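The Butcher Block Comes Back

Kallow, December. Sixteen below outside the mill, and the Skomonell line is still running at 2 in the afternoon.

Striped wood tops again. Everybody wants them. 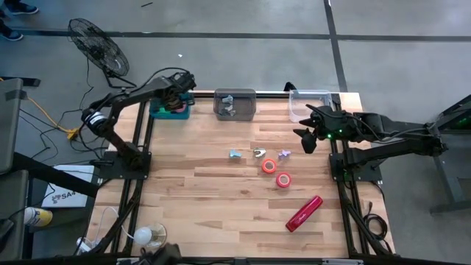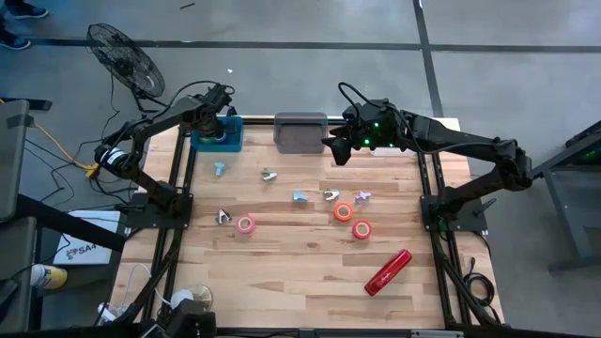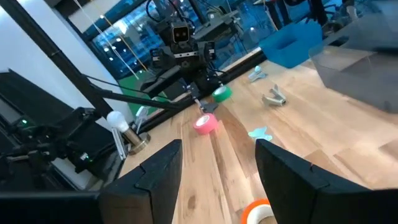 Light butcher-block grain, three views.

Maple mostly, some beech. Strips glued, clamped, left overnight. Then oil. Núñez, the shop across the river, sells 200 tops a year and cant keep up. Josine, the cheap one, starts at $1,000. Cheap! Seal the end grain first, always. And skip the dishwasher-side seam, it swells.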